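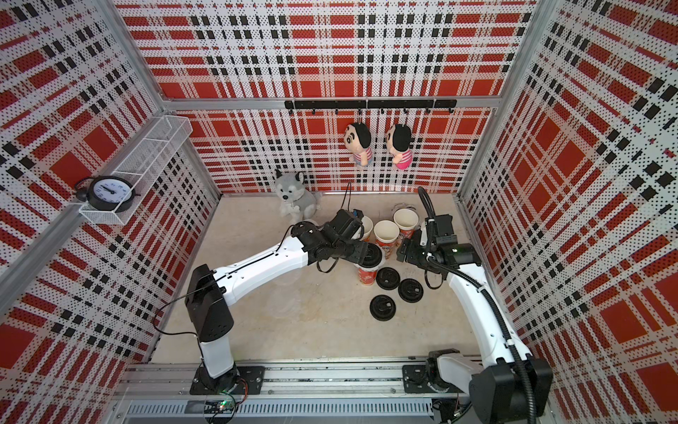 The left arm again

June, late evening

Long day at the Cadwaladr bench. The left arm faulted in the morning and again after lunch, and the second time it kept moving after I hit the stop. I want to get it down while I still remember the order of things.

We were on the lid task. Left gripper picks a black lid off the floor of the cell and sets it on a paper cup, right gripper comes in from the other side to steady the cup. Five cups out, the red one first. The first runs were fine, slow but fine. Then on a press the left wrist started to buzz. It came down on the cup and kept coming down. The cup folded on one side and the arm threw an over-current fault and locked where it was, with the lid wedged under the fingers. I powered down, held the arm up by the long link and worked the lid out by hand. One cup in the trash.

I restarted and ran the homing check. Everything read normal, which I did not like. The log from the Oluso controller shows the wrist current climbing for a while before the fault, so it had time to act on it and didn't. I turned the press force down and let it go again with my hand near the button.

While the arm cooled I switched over to the plates, the thin crinkled ones, since those don't need any force. I wanted to see if the buzz would come back on an easy job. The gripper only has to get a fingertip under a rim and slide the plate over. They overlap and they bend when you look at them, so it missed plenty, but missing is a different problem.

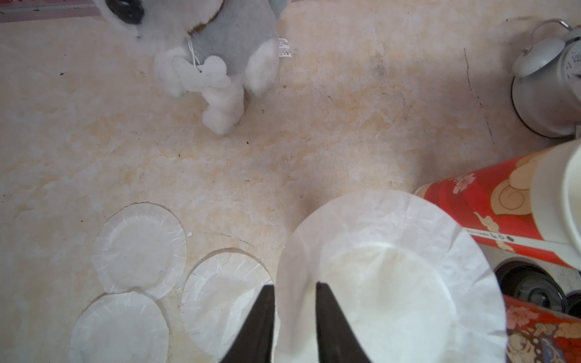

No buzz at all in 30 minutes of that. So the wrist is all right when it isn't pushing against anything. That made me think of the cable. There is a loop of thin black cable at the left wrist, and when the gripper points straight down the loop gets pulled a little. If the connector is half out, the force reading could drop to zero right when it matters, and the arm would think it hadn't touched the cup yet. That would fit the crushed cup. I wiggled the connector with the power on and watched the number. It jumped twice, then wouldn't do it again no matter what I did.

After lunch I went back to lids. Third try, same buzz, and this time I pressed the stop right away. The arm should quit inside 200 milliseconds. It went on down for what felt like a full second. I checked the log afterward and the stop signal was received on time. The brake command went out late, stuck in line behind a pile of retry messages from the force sensor. A stop should never have to wait in line for anything. I taped a note on the switch saying to cut the main power if the arm doesn't quit, and I wrote the whole thing up for the people in Prullville who own the controller code. No answer by the time I left.
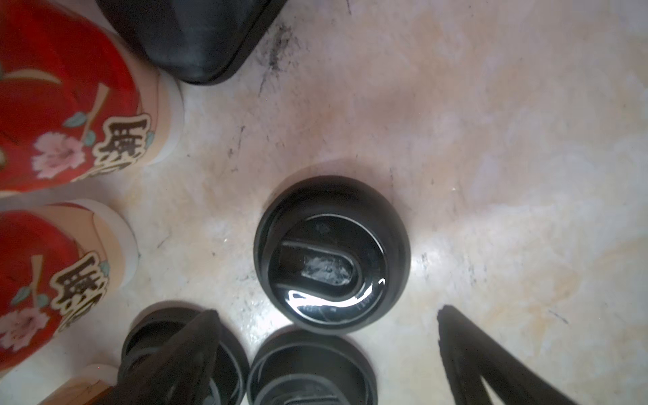 The other thing that has to be fixed is how the Livow picker finds a lid in the first place. It scores each lid before it reaches, and the scores were all over the place today. On some passes it would line up nicely and then back off and start over, 5 times in a row once. My guess is the overhead light. The lids have a glossy top and the light puts a bright crescent along the bottom of it, and I think the picker takes that for the edge. The scuff marks on the floor may not be helping either. I wiped at them with a damp cloth and they stayed. I could try a sheet of tracing paper over the lamp tomorrow and see if the scores settle down.

That one is an annoyance and can wait. The stop can't. I left the left arm unplugged, with the plug lying on top of the bench where anyone will see it. Right arm is still live but parked.

Tomorrow: new wrist cable if there's one in the drawer, reseat the connector, tie the loop up so it can't pull. Test the stop with the main switch in my other hand. No lids until that passes. Need more paper cups too.

Wrist is sore from holding that arm up. Home late, ate cereal.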